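The Bread Year

Feb 26, 2025

I have been meaning to write this one since October, when I pulled a loaf out of the oven that my husband kindly described as "firm." It was my fifth or sixth try and I had followed the recipe to the letter, or thought I had, and there I was with something you could have propped a barn door open with. We ate it anyway. We had it in soup for days.

For those of you who are new here, I moved to Pemosden the summer before last, and the one thing I could not get over was the loss of my bakery. Back in Prelmont I lived two streets down from Aasen, and I bought the same seeded rye there every week for so long that they stopped asking what I wanted. Pemosden has a lovely library and a very good hardware store and no bakery at all. So I decided I would learn (how hard could it be, people did it in caves!) and I have been learning ever since.

The first thing I got wrong was the flour. I was scooping it with a cup, the way my mother always did, and my mother's bread was wonderful, so I saw no reason to change. But she had been at it for decades and could feel when a dough was thirsty. I could not feel a thing. Once I bought a cheap scale and started weighing out 500 grams every single time, half of my troubles went away in one afternoon.
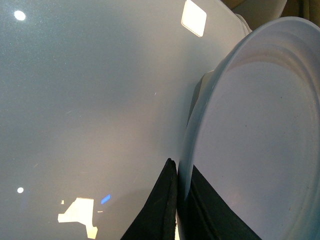 The other half was patience, and I'm sorry to say a scale does not help with that. Our kitchen is cold from the first frost on, and a dough that the book says will be ready in two hours can take five in there, and sometimes it's bedtime and it still hasn't done much. I used to give up and bake it regardless. Now I leave it on the counter overnight with a plate on top of the bowl and go to bed, and in the morning it has generally sorted itself out. The flavor is better too, with a little bit of tang to it that I had been missing without knowing what it was.

I should say a word about toast, because I have come to believe toast is the real reason to bake bread. A fresh loaf is a fine thing, and yes, we do stand around tearing the end off while it's far too hot, but day two is when I'm happiest. The slices hold together, the crust gets its crackle back, and the butter goes where you want it to go. My own plain white loaf does best on a middling setting. The rye wants two rounds and a close eye, and anything with honey in it will burn while you're looking for the jam.

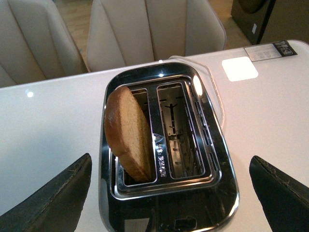

A letter from Bendik

Some of you will remember Bendik Kristiansen from my old posts about the walking club. He moved out to Sistidport and has been baking much longer than I have, and when I wrote to him about the firm loaf he sent back four pages, by hand, both sides. Most of it was about his knee. But tucked in toward the end was the best advice I've had, which was to stop trying new recipes and make the same loaf until I was bored silly with it.

So that's what I did all winter. Flour, water, salt, a pinch of yeast, the same round pot with the chipped lid.
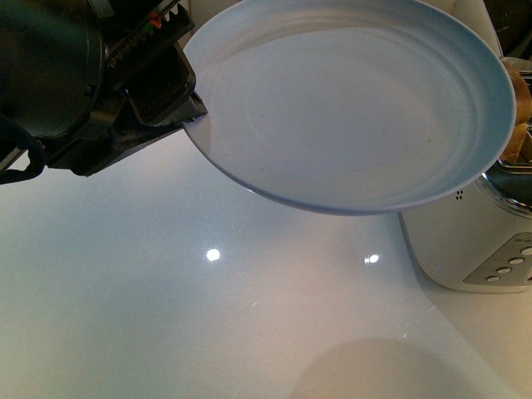 I kept notes in the back of an old address book, and reading them over this morning made me laugh. "Too wet." "Too wet again." "Forgot salt!!" And then somewhere past the new year they get shorter, and one just says "good."

I'm going to try the seeded rye next. I wrote to Aasen to ask if they'd part with the recipe, and I got a very nice note back saying no, but that they missed me and to come by when I'm in town. If any of you have a rye you love, please send it along, and tell me what you soak the seeds in. I've been using plain water and I have a feeling that's wrong.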